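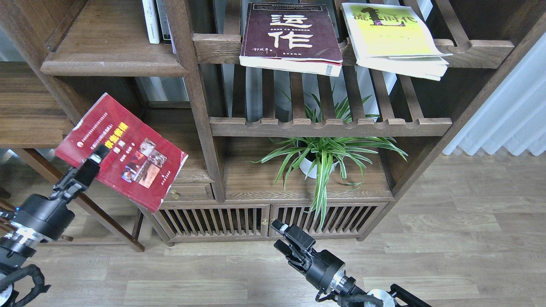
Home > Work and Jobs > Robots and automation at work

Search the help pages Go

Robot arms now put the books back. What is left for us two?

Tonantzin Jaramillo, 5 August 2023

Hello everybody. I work in the reading room of a small cultural center in Ovville. We have 1,848 books, many of them in Chinese, and two employees, me and my colleague. Since April there is a robot with two arms for the shelving. It takes a book, turns it, and lays it on the shelf or stands it between the others.

My manager says no person loses the job, and I believe him. But my day is different now and I don't know how to speak about it. Before, I shelved for most of the morning, and while I did it I saw which books were tired, which ones people were reading, which ones were in the wrong place. Now I stand near the robot and wait in case it needs help. When it works well I have nothing to do with my hands. When it stops, I must leave the visitor I am talking with and go to it.

Also the shelves are not made for this. They are old style, dark wood, with slats and small notches in the front rails, and a spider plant lives in the middle with its leaves going up through the slats. The arm must come in close to all of it. I like the plant there and I don't want to move it only for a machine.

My questions are: what should I ask from my manager, so that my work stays a real work? And has somebody arranged the shelves in a good way for people and for robot together?

7 people have this problem too | Share

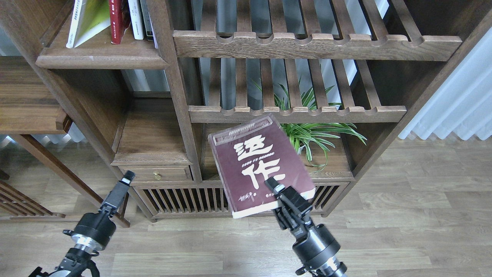

Nguyen
replied to Tonantzin Jaramillo

I was in the same situation in a warehouse for school books, so maybe my experience helps you. The worst thing for us was also the waiting. Waiting is work, but on paper it looks like you are free, and then they give you more tasks on top. I would do it in this order:

1. Write down for two weeks every time you are called to the robot, and what you were doing when it called you. Don't write opinions, only the time and the reason. My manager did not listen to "I am always interrupted", but he read the list until the end.

2. Ask for fixed robot hours. We ran ours before opening, so one person stayed with it and did not have to speak with customers at the same time.

3. Keep the checking of books for yourself. A gripper can hold a thick hardcover by one corner and the book is on the shelf, but for a paperback with frayed pages somebody must decide if it goes to repair. Put this task in your job description with its own time. For me this was the most important point.

4. Look at the low part of the furniture with the manager, when an arm is down there near the doors. Small brass knobs and hanging leaves are easy to forget when everybody is thinking about books.

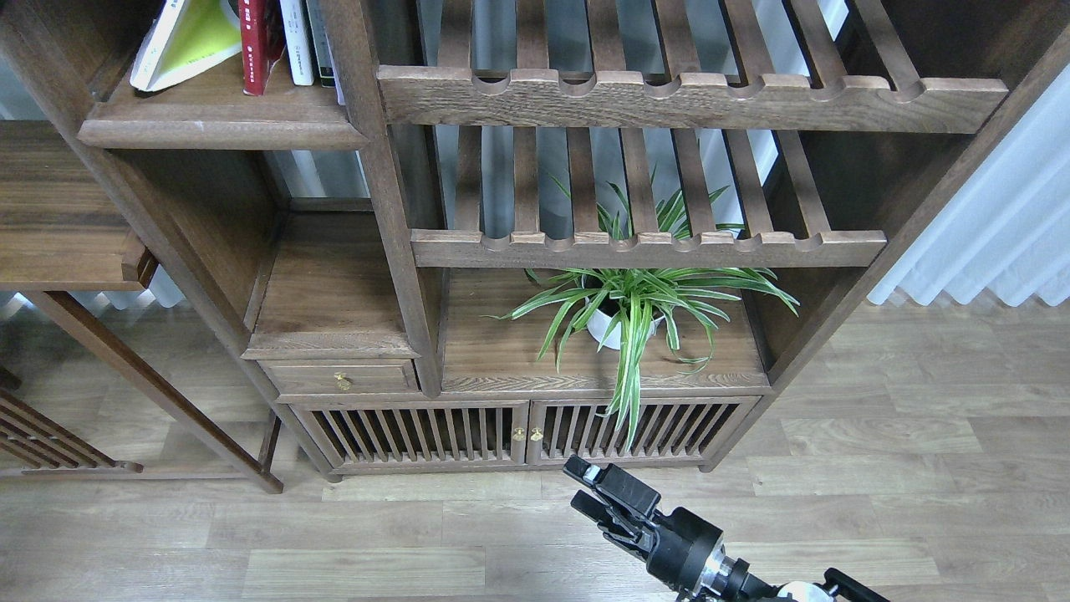 5. Decide together which shelves belong to the robot. Maybe the flat board with the standing books is yours and the slatted ones are for the books lying flat, or the opposite. About the plant, you can ask to keep it. We had to fight for a chair, so a plant is not a strange request.

6. Ask who is responsible if a book gets damaged. Get the answer in writing, please. In our place it was not clear and the blame went to the person standing nearest.

Was this helpful? Yes No | 12 comments

Stondley
replied to Tonantzin Jaramillo

Move the plant, it is easier. For the rest ask for training, then they have to pay you better.

Tonantzin Jaramillo
replied to Nguyen

Thank you very much, I started the list this morning. The fixed hours I did not think about – we open late, so it is possible. My colleague wants the robot to have the slatted shelves and I want the contrary, so we must discuss this first. The plant stays for now, I asked already.

Tags: automation, libraries, job changes, working with robots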